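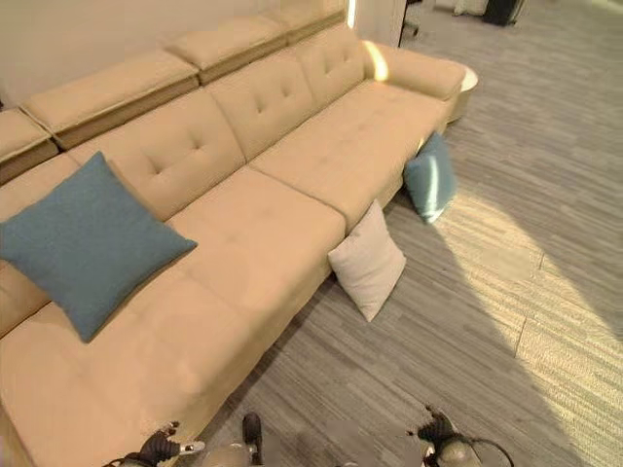 Pindstead Community Choir: Members' Page

Minutes of the meeting, 2025-02-04

Hi all, me again with the notes. I was late getting my pen out, so if I missed your hello at the start, sorry! Chukwuemeka Ogbonna ran the meeting and I wrote things down as fast as I could.

Last minutes: approved, with one fix. I'd put that the altos wanted a new warm-up. It was the tenors. The altos would like it known that they are happy with the old one.

Money: we have $590 in the account after paying for sheet music. The September concert needs $1000 all in (hall, piano tuning, printing), so we're short, and we talked about that for a good long while. A bake sale got a lot of nods. I said I'd do my lemon bars again if somebody else handles the table. We also agreed to put ticket prices up to $5, kids still free. Two people voted against and asked me to write that down, so there it is.

Concert program: we're keeping the Adebisi piece! I'm so pleased, I've been humming it in the car since Christmas. The middle section is still a mess (we come in early every single time, me included) and Chukwuemeka wants sopranos and basses to stay late for two rehearsals to work on it. "Wollalia" stays in as the closer. The folk set got cut down and we'll pick which songs go next time, so please come with an opinion.
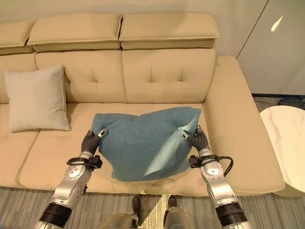

Hall: Pluka Hall has our date penciled in but they want a deposit before they'll hold it. Chukwuemeka will call them and see if we can pay half now. If they say no, we go back to the church, where the sound is lovely and the parking is awful.

Folders: please, please bring back any black folders you have at home. I found one under my own car seat, so no judgment from me.

Any other business: somebody asked about matching scarves. We did not settle on a color and I don't think we were ever going to. Moved to next meeting.

To do: Chukwuemeka to call the hall. Me to send out the practice tracks and a bake sale sign-up. Everybody else, learn page 2 of the Adebisi without looking.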